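Pladutstead Neighbours – Home and Household Help
Recycling and rubbish

Crisp packets and bread bags: which bin do they go in?

Posted by brelusel_17, Feb 26, 2023

We moved to Pladutstead this month and I can't make sense of what to do with soft plastic. I mean crisp packets, bread bags, the printed bags that snacks and rice come in. At our old place it all went in the recycling. The leaflet here says "plastic bottles, pots, tubs and trays" and leaves it there.

At the moment everything ends up in a small round bin on the floor by the bed, and it fills up very quickly. The bags spring back open as soon as you let go of them. I would like to sort it properly but I don't have room for another big bin.
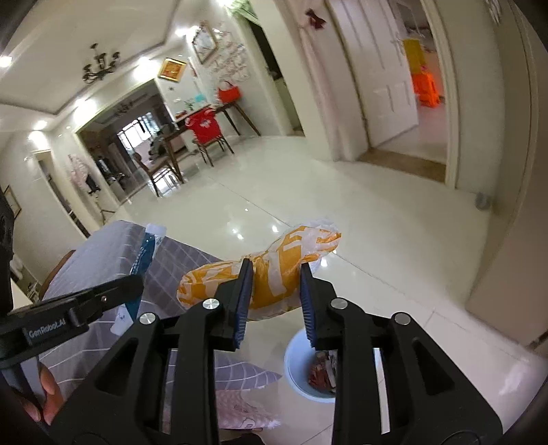

Do crumpled bags need to be flattened before they go in the ordinary rubbish? Flattening is optional for ordinary rubbish, but a bag with the air pressed out takes up less room and you will change the liner less often.

I have also read that you can twist them or tie them in a knot. Is that allowed if they are going for recycling, or does it cause trouble at the other end?

2 replies

King-fai Mak
Soft plastic isn't in the kerbside collection here, so leave it out of the recycling bin. There is a drop-off point for it inside the Pistora on Chien Road, past the tills. They take bread bags, crisp packets and most printed film if it is empty and clean. Shake the crumbs out first. Don't knot them, as they get sorted by type later and a knotted bag is hard to identify. Tissues and food scraps should be kept apart from it.

For storage I hang one carrier bag on the back of a door and push the rest into that. It takes me a few weeks to fill, and I drop it off when I go shopping. Anything greasy goes in the ordinary rubbish – washing it isn't worth the hot water.

tallboy279
just put it all in the black bin, thats what we do. the Pistora one is always full when I go anyway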